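Setting out your Vullon play kitchen

1. Put the big things down first. I start with the green colander and the plate, ketchup on top!
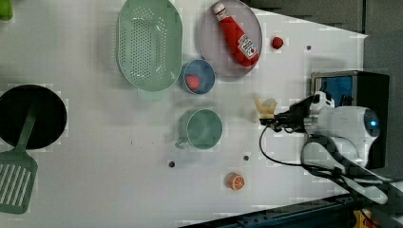

Berry in the blue bowl, mug in the middle

2. Add the fruit, well spread out.
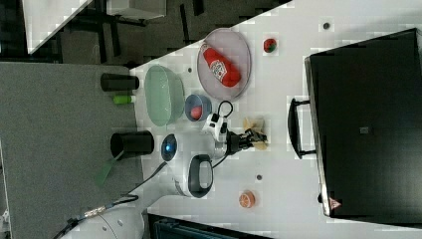 Ketchup and half an orange

Note: I keep the plate and small bowl close together.

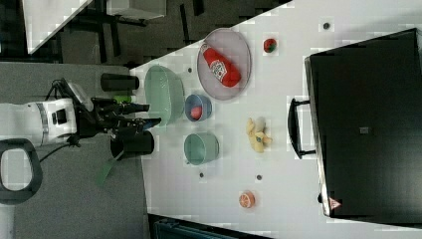 3. Save the banana till last (it's my favourite, so soft).
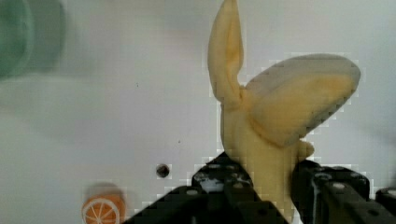
4. Call the children!

Comments
"Lovely ketchup."
"Is there a spare mug?"

Related
Serrano tea set
Clorkberg shop till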